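How to prepare your small boat for winter in the water

Reading time: 4 min

Many owners at our marina leave the boat in the water for winter. It is cheaper than a place on land, and you can go out on a nice day. But the boat needs some preparation before the first hard frost. I do this work every year on my own boat, a small sailboat with an inboard diesel, and I wrote down the steps in the order I do them. Plan one full day, or two short ones.

Step 1. Check the dock lines

Take off every line and look at it on both ends. If the line is hard or flat at the place where it goes through the chock, replace it. In winter I use double lines on the bow and put a piece of old hose on each one against chafe. Leave enough length for the highest and the lowest water. At our dock in Saengthong Marina the difference is small, but after a storm it can surprise you.
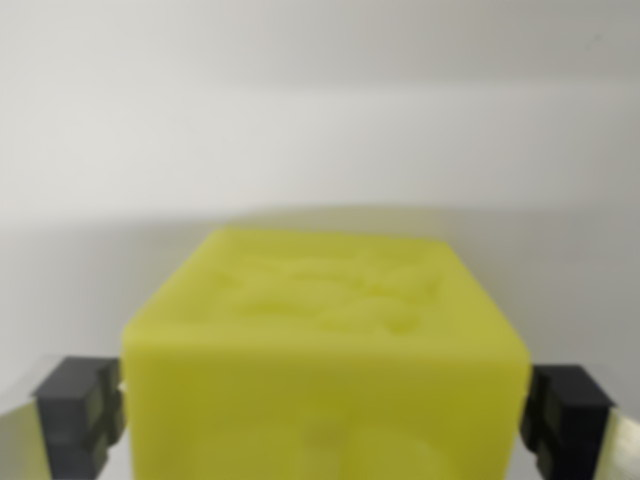 Step 2. Fill the fuel tank

Fill the tank almost to the top, so that less water can form inside from the damp air. Add a stabilizer in the amount which is written on the bottle. Then run the engine for ten minutes, so the treated fuel reaches the injectors. Change the fuel filter after this and keep the old one for looking: if you find water or black dirt in it, the tank must be cleaned in spring.

Step 3. Protect the cooling system

Close the seacock for the raw water and take the hose off. Put the end of the hose in a bucket with the pink antifreeze, start the engine, and wait until pink water comes out of the exhaust. Stop the engine before the bucket is empty. Write "SEACOCK CLOSED" on a paper and tie it to the ignition key. I forgot this one time and paid 261 dollars for a new impeller and the labor.

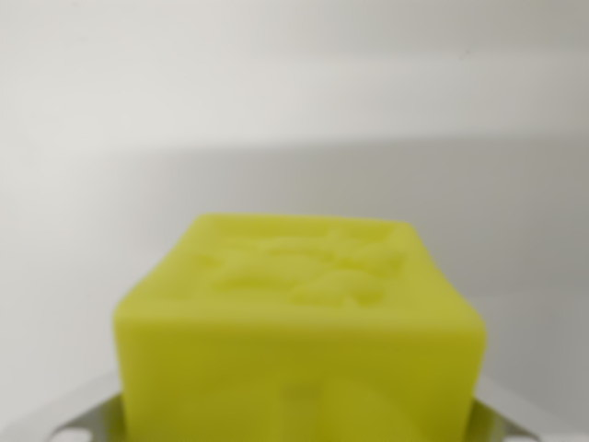

Ayane Nishimura
October 13, 2019

Step 4. Empty the fresh water

Open all faucets and let the pump run until only air comes. Do not forget the shower hose and the water heater. Pump the toilet dry, then pump antifreeze through it.

Step 5. Batteries and bilge pump

Charge the batteries fully. Disconnect everything except the bilge pump, and lift the float switch by hand to test it. If you use shore power, look at the cord for brown or melted places at the plug. 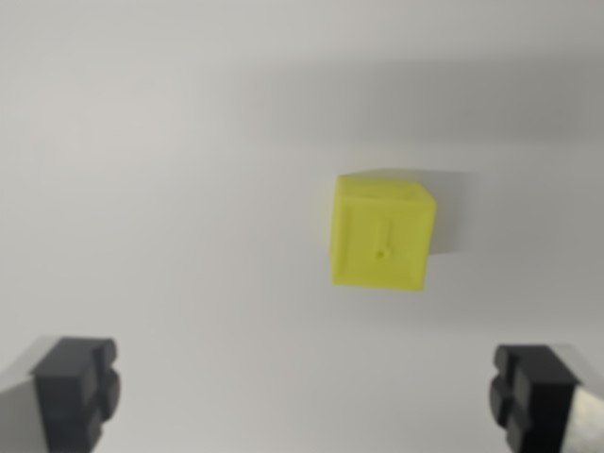 Small yellow-green cube on a white tabletop

Step 6. Cover and visits

Tie the cover well, but leave an opening at the bow and at the stern for the air. Take home the cushions, food and all papers. From November I visit the boat every two weeks, and also after strong wind. I look at the lines, the bilge and the cover, and I remove the snow from the deck with a soft broom. A metal shovel will scratch the gelcoat.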